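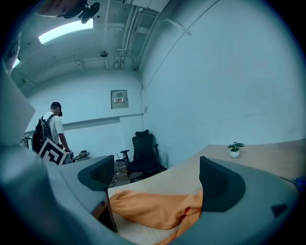 16th November

So I finally did the thing I've been threatening to do since August and stopped buying bread. All of it! The sandwich loaf, the rolls, the fancy seeded one from Garkau that I used to justify as a weekend treat and then ate on a Tuesday standing at the counter.

If you've been reading a while you know I've tried this before. My first sourdough starter died in a cupboard behind the rice. The second one lived but smelled like nail polish remover, and I got scared of it. This time I'm using plain old instant yeast and I don't care what the bread people think.

The loaf I've settled on is very dull and very good. It's 300 grams of white bread flour, 200 grams of whole wheat, 312 grams of water, a packet of yeast and two small teaspoons of salt. Yes, 312. I got there by splashing in a bit more each time until the dough stopped fighting me, and then one Saturday I weighed what I'd been doing and that was the number. I've tried rounding it up to 320 and I swear it's stickier, though my family says I'm imagining it.

I mix it with the handle of a wooden spoon, leave it for 20 minutes, then knead it until I get bored. Then it goes somewhere warmish until it looks puffy. In August that was an hour. Now that the kitchen is freezing in the mornings it takes more like two and a half, and I've started putting the bowl in the oven with only the light on, which I read on the back of a Dafis flour bag and dismissed for months out of pure stubbornness. It works great.

Flour, by the way. I've gone through three kinds. The Dafis white is my favorite for the regular loaf, nice and stretchy and it doesn't go gray. The Reltik whole wheat is cheaper but so coarse that you end up with a brick if you use more than half. I do like it for dusting the pan! And then there's the stone-ground stuff from the mill shop out in Vurkberg, which costs an amount I'm not going to type here. I bought one bag in September, made two loaves, loved both, and went back to Dafis.

Vurkberg is a nice drive though, if you're ever out that way. The shop is tiny and closes for lunch, so don't do what I did and show up at ten past twelve with nothing to eat. There's a bench by the water. I sat on it for an hour and was pretty happy, to be fair.

Things I've messed up so far: I forgot the salt once (it looked perfect and tasted like a wet envelope). I left a dough in the oven with the light on, forgot it was in there, and preheated the oven. The plastic wrap situation was bad. I've also cut into every single loaf too early, and I'm going to keep doing that, because warm bread with butter is the entire reason I'm up at six on a weekend.

Is it saving money? A little, I think. I was going to keep track of it in a notebook and I managed one week. The oven can't be cheap to run, so now I bake two loaves at once and freeze one, sliced, which means toast straight from the freezer and no sad heel going stale in the bag.

Next up is rolls. I tried them last weekend and they all merged into one large roll, kind of a bread quilt. We pulled it apart at the table with soup - leek and potato, lots of pepper - and it was gone before I'd sat down properly. I think I need a bigger pan. Or fewer rolls.

If anyone has a good way to keep the crust from going soft overnight, please leave it in the comments. I've tried the paper bag and I've tried the dish towel, and the towel is winning but only just.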